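Telisix wholesale fiber: exclusivity clause in building contracts
February, posted by Mizanur Weerakoon

Our building (100 units) has a draft access agreement from Telisix. Clause 12 bars any other operator from the riser for the full term. Pathirana wants to offer service over its own fiber and has been told the duct is full. Has anyone challenged this kind of clause?

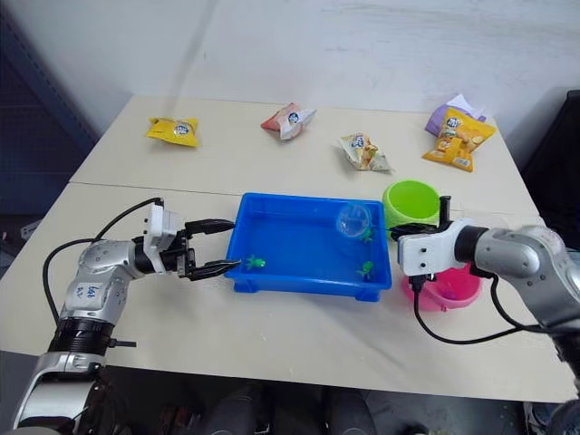

ductrat
Exclusive access and exclusive marketing are different things, so check the wording first. Marketing exclusivity usually survives a complaint. Access exclusivity often doesn't. Think of two tables pushed together with a seam across the middle - the surface looks continuous, but each half is a separate piece. Your riser and your in-unit wiring are like that. Get the demarcation point in writing.

keramik_ops
Disagree on the first part. I've seen marketing terms drafted so tightly that a second operator couldn't put a flyer in the lobby.
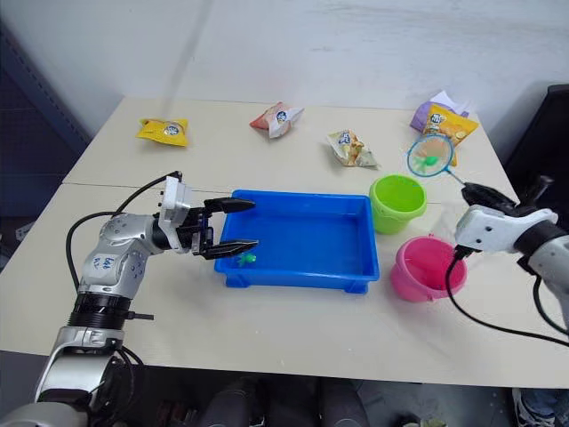
The effect on take-up was the same as a locked riser. Ask for both terms to be cut to 2 years.

ductrat
A flyer ban doesn't stop a tenant from ordering. A full duct does.
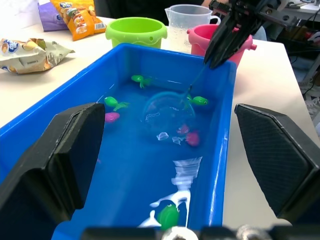
Who pays for the duct survey? The party claiming there is no capacity, unless the agreement says otherwise.

M. Weerakoon
Telisix quoted $4000 for the survey and wants the owners to pay it. Itard did the original cabling and still has the as-built drawings. 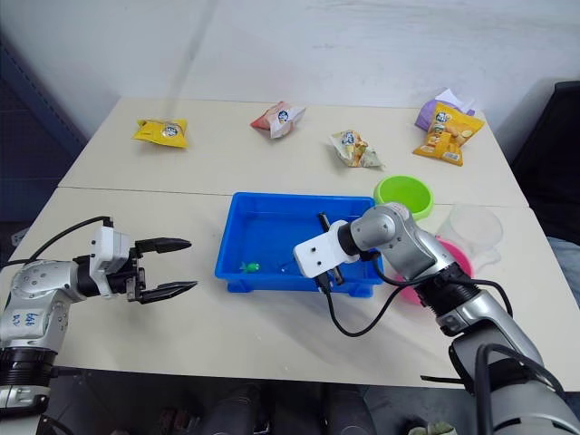 I've asked them for the fill ratio on each floor. The draft defines "full" nowhere.

keramik_ops
Don't sign before you have the drawings. I'd still go after the marketing term.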